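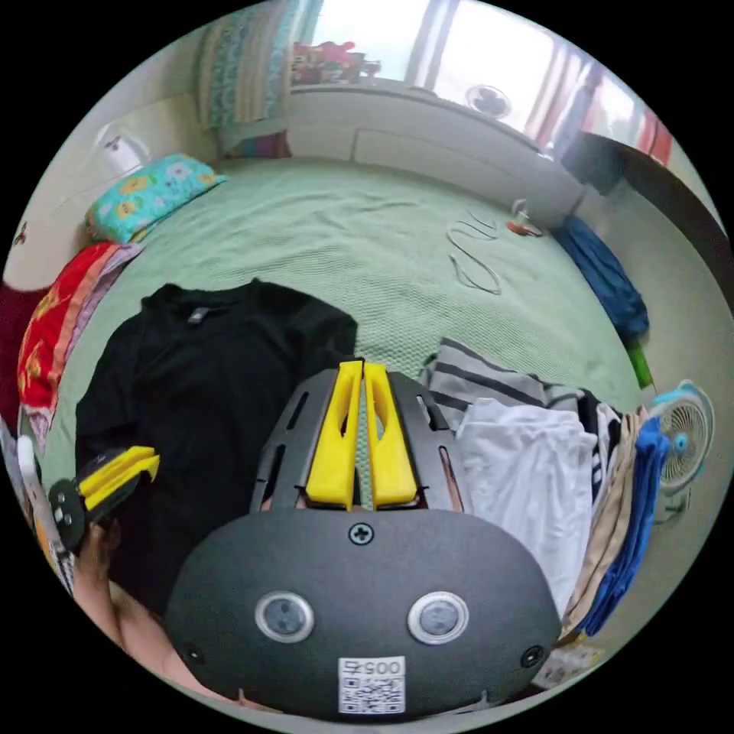 Hand-held grippers at the bedside, with a black T-shirt laid out on the mint-green blanket.

We visited Istholm on November 4, 2025 to see what a set of hand-held grippers would cost us to buy and run. Our budget closes at the end of the month and we had only a price list to go on.

Istholm uses the grippers to record household work, mainly clothes folding. The fingers on the pair we saw are yellow, with a hollow, notched profile, and sit on a slotted black plate. Each body is numbered. Ask for that if your supplier leaves it off, as our own gear is labelled with masking tape and the inventory takes a full day.

The fingers are the part to budget for. Istholm bought its units through Bullow and has gone through 63 replacement fingers so far. Bullow sells them in pairs. Fetora has a cheaper finger, but it needs an adapter and the quote we got left out freight.

Space was less of a problem than we had planned for. The clothes work fits in a small bedroom with a bed, a desk and a window. We had put down money for a purpose-built bench and have now taken it out. Daylight is strong through the window and the recordings change over the day. Istholm doesn't mind this. We probably would, and have added blinds to the list.

Storage was the surprise. They keep 572 sessions on site and a second copy elsewhere, and the drives cost more than the first set of grippers. Our draft had one line for storage, with no backup.

Staff time needs its own line too. A new operator takes 3 days to get up to speed, and someone has to sort and reset the clothing between runs. Istholm reckons on about 200 garments in rotation, mostly from op shops, plus washing.

Sison, which does the servicing, quoted us separately for a yearly check. The colour-coded parts sheet they handed out was more use than the brochure.

We'll ask for two pairs in the first year, with spare fingers and double the storage. The third pair moves to next year's request. Bullow's quote is good until the end of November.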